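About Nustton

Nustton teaches suturing. That is the whole business. We do not run leadership retreats, we do not sell an app, and we have never claimed that a short course turns anyone into a surgeon. If a training provider tells you otherwise, ask to see the stitches.

We started in Plotorstead, in two rooms above a dental supplier, after watching too many courses hand out certificates for attendance. People sat through slides, tied a few knots on a foam block and went home with a folder. Some of them were good. Some of them could not have closed a pillowcase. The folder was the same.

So we built the place around the bench and kept the talking short. A Nustton course takes no more than 70 people in a season, and the bench groups are 3 to an instructor. We have been told this is a poor way to make money, mostly by people who run larger courses.

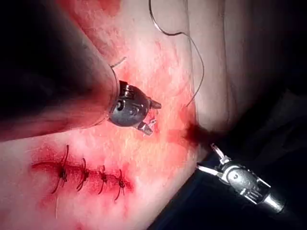
Most of our hours go to plain interrupted sutures. Each stitch gets its own knot and its own cut tails, and each one can be judged apart from its neighbors. Learners often want to hurry on to running closures, which look faster and more impressive. We are not convinced they should. A person who can't place four separate stitches at even spacing along a short incision is going to hide that problem inside a longer one.

We are fussy about needles too. A curved needle wants to travel along its own curve, and the common fault is to push it straight and drag at the tissue. We also look at where it is grasped, how it is passed across from one side to the other, and whether the tip has been mashed by careless jaws. None of this makes good brochure copy.

The Salazar course is our basic program and runs in the evenings, beginning at 6 p.m. The Wutero course is for people who already operate and suspect that their closing has become sloppy. It is the harder of the two, and it has the higher rate of complaints.

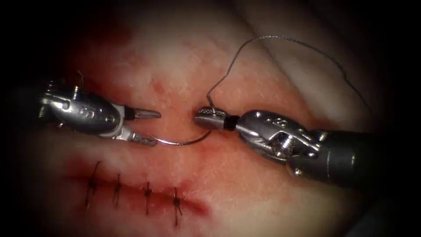 Do I need suturing experience before I apply?

For the Salazar course you need none, though you should be in clinical training or working in a clinical job. The Wutero course asks for a short recording of your own practice closure, and we turn down applicants whose knots won't hold.

On results, we would rather be careful. Last season 279 learners asked for a place and most of them did not get one, which tells you that we are small. It does not tell you that we are good. We keep a written mark for every closure done on our benches, and you can read the blank marking sheet before you pay: spacing, depth of bite, knot position, tail length, handling of the edges. Speed is recorded but carries no marks.

We don't publish a pass rate either. A school can make that number say whatever it likes by choosing whom to test.
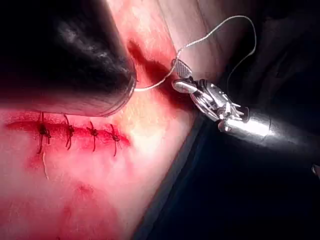 Four interrupted sutures, each with its knot on the incision line.

The fee for the Salazar course is $400, materials included. The Wutero fee depends on bench time and is quoted when we accept you. New groups begin in September. If you are still deciding, come and watch an evening session in Plotorstead first. Ring the lower bell, as the upper one belongs to the dental supplier.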